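我们使用 Cookie 来改善浏览体验。继续浏览即表示您同意我们的 Cookie 政策。[接受] [管理设置]

旧藤编篮的清洗、补条与定形

更新于12月23日
分享 98 | 收藏 1,020

二手市场买来的藤编篮,常见毛病有三样:积灰、断条、歪口。三样都能在家处理,工具不多,费的主要是等它干的时间。下面的做法适用于藤条、柳条和多数草编器物。纸绳编的不能下水,只能干刷。

分辨纸绳的办法:找一处断头,用指甲捻开。纸绳会散成一条扁纸带,藤芯只会起毛。

一、准备

软毛刷一把,旧牙刷一把,吸尘器配毛刷头,中性洗洁精,棉布几块,喷壶,剪线钳,锥子,木工白胶,衣夹若干,补条用的藤芯。

藤芯按直径卖。先用卡尺量篮子上的原条,量三处取中间值,买不到一样粗的就买略细的。略粗的藤芯穿不进旧编目,硬穿会把旁边的条顶断。我用的是 Giva 的圆藤芯,一卷够补好几只篮子,颜色偏白,补完要上色。Brullix 也有藤芯,偏黄,接近旧藤,不过卷得紧,泡的时间要长一些。

二、除尘

先干后湿,顺序不要反。灰遇水成泥,嵌进编缝里很难弄出来。

1. 篮口朝下,轻拍篮底,把松的渣子拍掉。
2. 吸尘器开小档,顺着编纹走一遍,里外都要吸。
3. 牙刷刷编缝。提手根部和篮底转角积灰最多,多刷几下。
4. 有虫眼的,先别往下做。把篮子套进塑料袋扎紧,放冷冻室7天,取出后在袋里回到室温再拆袋。

三、清洗

一盆40度左右的温水,加几滴洗洁精,棉布浸湿拧到不滴水,顺着纹路擦。擦完换清水再擦一遍。不要整只泡进水里,骨架条吸足水后会胀,干了以后编目容易松。

霉斑用白醋兑等量的水,棉布蘸着按,按完通风。霉斑淡了就停,反复擦会把表皮擦毛。上过漆的篮子先在底部试一小块,漆面发白就改用清水。

擦完放在阴凉通风处晾干,不要晒,也不要对着暖气。我这里三月份要晾两天,冬天开着暖气反而一天就干,但干得太快的那次,篮口裂了两根条。

四、补断条

1. 藤芯剪成比断口长一截的段,温水泡到能绕手指一圈不裂。Giva 的半小时够了,Brullix 的我泡一小时。
2. 断条两头用剪线钳修齐,断头停在经条的内侧,这样从外面看不见接口。
3. 锥子把编目撬开一点,新条沿原来的走向穿:原条压一挑一,新条也压一挑一。两端各多穿过两到三根经条。
4. 拉紧,内侧点白胶,衣夹夹住过夜。
5. 第二天剪掉多余的头,留一点点余量,不要贴根剪。

如果断的是经条,也就是竖着的骨架条,不要抽出来换,抽一根周围全松。在旧经条旁边并插一根新的,从篮口插到篮底,上下点胶即可。

篮口的缠边松了,先看有没有断。没断的,喷湿后从松的一端往收尾处一圈圈赶紧,收尾压到内侧点胶。断了的只能拆到断处,接一根新的继续缠,接头要错开提手的位置。

五、定形

歪口的篮子,里外喷湿,盖湿毛巾放一小时,等条子软下来。圆篮塞一只大小合适的盆或锅,方篮塞叠好的书,书外面包塑料袋。外圈用布条绑住,不要用细绳,细绳会勒出印子。等到完全干透再拆,拆早了会弹回去。

歪得厉害的分两次做,一次扳过来一半。

六、上色和保养

新补的藤芯可以用浓红茶染,刷一遍,干了看颜色,不够再刷。染完全干后,里外薄薄擦一层亚麻籽油,静置一刻钟,用干布把浮油擦净。擦过油的布要摊平晾干,不要揉成团放着,会自燃。

平时用毛刷掸灰。屋里太干的话,每隔几周喷一次水雾。叠放的时候,篮子之间垫一张纸。
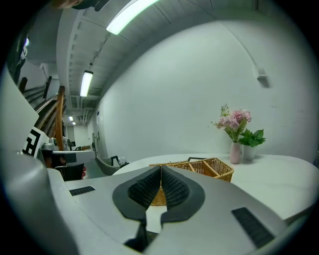
白桌上的藤编篮。

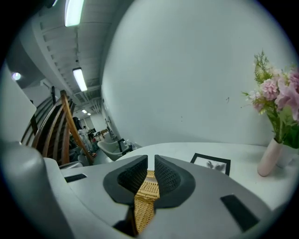
分类:居家手作 > 编织器物修补

本站同类教程还有《Brodham 式藤椅坐面重编》和《Tarawneh 草垫收边》,做法比这一篇复杂,建议先补过一两只篮子再看。

评论(4)

竹里闲人:请问白胶干了会不会发黄?我补的是浅色柳条篮。
作者回复:我用的这种干了是透明的,点在内侧,量少一点,看不出来。

小满不满:红茶染色试了,第一遍几乎没颜色,刷到第三遍才接近。

woven_k:冷冻室放不下怎么办,篮子口径超过40厘米。
作者回复:我没处理过这么大的,可以问问专门做家具除虫的。

阿拙:缠边那段能不能补一张步骤图,“赶紧”是怎么个赶法没看懂。

订阅本站邮件,每月收到一篇新教程。[输入邮箱] [订阅]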